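Publié le 5 mai 2022 par Floor Meijer

Purge des sessions persistantes : retour sur un changement de réglage

Depuis octobre, la plateforme Staliva conserve en base les sessions inactives afin de permettre leur reprise après un redémarrage du serveur. Ce choix, que j'avais défendu à l'époque, a eu une conséquence que je n'avais pas mesurée : la table de persistance n'était jamais vidée. Lors du dernier relevé, elle contenait 915 sessions orphelines, pour une limite fixée à 1 000 par le module Gamwood.

La documentation interne recommandait un délai d'expiration de 29 jours. Ce délai est respecté par le serveur principal, mais le nœud secondaire applique sa propre valeur -- en l'occurrence, aucune. Heledd Wogan a relevé l'écart en comparant les deux fichiers de configuration. Le paramètre était présent des deux côtés ; sur le second, il figurait dans une section que l'application ne lit plus depuis la version 2.

Il a donc été procédé au déplacement du paramètre dans la section active, puis au redémarrage du nœud secondaire seul. La purge initiale a été lancée manuellement, hors des heures de service, après export de la table. Les utilisateurs connectés n'ont pas été déconnectés.

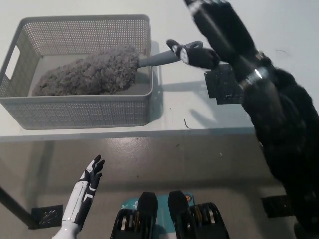
La purge planifiée appelle pour sa part quelques précautions. Elle s'exécute désormais chaque nuit et consigne dans le journal l'identifiant de chaque session supprimée. Il convient de ne pas la confondre avec le nettoyage du cache, qui relève d'un autre processus et n'intervient pas en base. À chacun son outil : le plumeau gris en microfibre, dans son panier ajouré, convient à la poussière des étagères, et je n'en attends pas davantage. De même, vider le cache ne libère aucune ligne dans la table de persistance.

Reste la question des sessions ouvertes par le connecteur Zistix, dont le format d'identifiant diffère. Elles sont pour l'instant exclues de la purge -- une règle distincte sera rédigée lorsque leur durée de vie aura été arrêtée.

Billets récents
Journaux applicatifs : choisir un niveau de détail
Migrer un formulaire Sleiman sans perdre les valeurs par défaut
Gamwood et les pages en lecture seule
Notes sur la sérialisation des dates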